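Trindon 4 is out, and the two-arm planner has had a proper rewrite

I've been running the February build of Trindon for a couple of weeks now, and as of this morning it's the official release, so I can finally write about it without anybody telling me off. 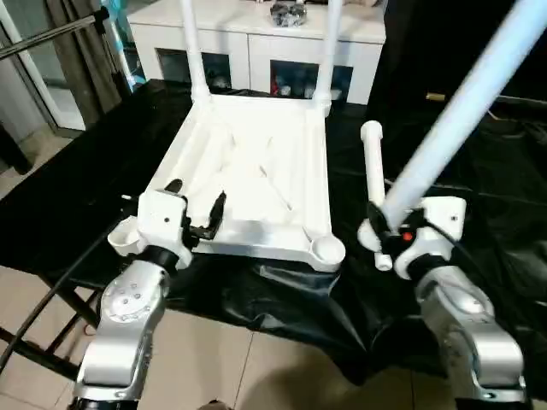
Kaja Koppel wrote in within minutes of the release going up, to ask whether the new planner still treats the two arms as separate robots that happen to share a table, as the old one did, and whether she can throw away the pile of hand-written waiting rules she's been dragging along ever since. Short answer, Kaja: it doesn't, and you can bin most of them (keep a copy, though!).

The longer answer is the bit I'm excited about. In Trindon 3 each arm got its own plan, and then a checker went over the pair looking for places where they'd bump into each other or pull in different directions. If it found one, it made one arm wait. Fine when you're picking up a cup with the left and a spoon with the right, but hopeless when both grippers are on the same rigid thing – one arm waits, the other keeps going, and now you're bending a chair. Version 4 plans for the object first. You say how the chair ought to move, and the arm paths come out of that together, with the grip points held fixed to each other the whole way through.

Chairs are what I've mostly been trying it on, one gripper on the seat rim and the other down at the bottom of a leg. They make a good nasty test for this sort of software. Legs stick out in every direction, there's always one passing close to the head camera, and a white chair gives the depth side very little to hang on to. Put it on a shiny black cloth as well and you get reflections that the old perception module loved to report as solid objects. I had a whole phantom shelf once.

Perception has been changed too, though less than the planner. It now keeps a rough shape of whatever the grippers are holding and carries that along between camera updates, so a leg that swings out of view is still there as far as the planner is concerned. Mandla Botha, who did most of that work, told me the test set for it is 3936 recorded grasps, and that the old version lost track of the held object in 37 of the easy ones. He wouldn't give me a figure for the hard ones.

Now the grumbles. Planning is slower to get going. On my machine the first plan takes noticeably longer than it used to, and the new default search limit of 4000 steps is a bit stingy for anything with long legs. I've put mine up and it's much happier. The setting has moved as well, out of the arm file and into the object file, and the release notes mention this in one line near the bottom, where I naturally missed it and spent an evening swearing at the wrong file.

The other thing to watch is grip slip. The planner assumes that once a gripper has closed, it stays where it is on the object. If yours creeps along a smooth leg, the plan carries on as though nothing had happened. There's a slip check you can switch on, but it's off by default and only works if your grippers report finger position. Issue 3211 is the one to follow if you'd like it working from the camera instead. Beathag Drummond has a patch half done there and says she'd welcome people trying it on odd-shaped things.

Old task files still load, with a warning. The Ots simulator plug-in hasn't been updated yet, so if you rely on that for your dry runs I'd stay on version 3 for the time being. Everyone else can get the new one from the usual download page, and the converter for old waiting rules is in the tools folder. Run it from the project's top folder, or it'll cheerfully convert nothing and report success.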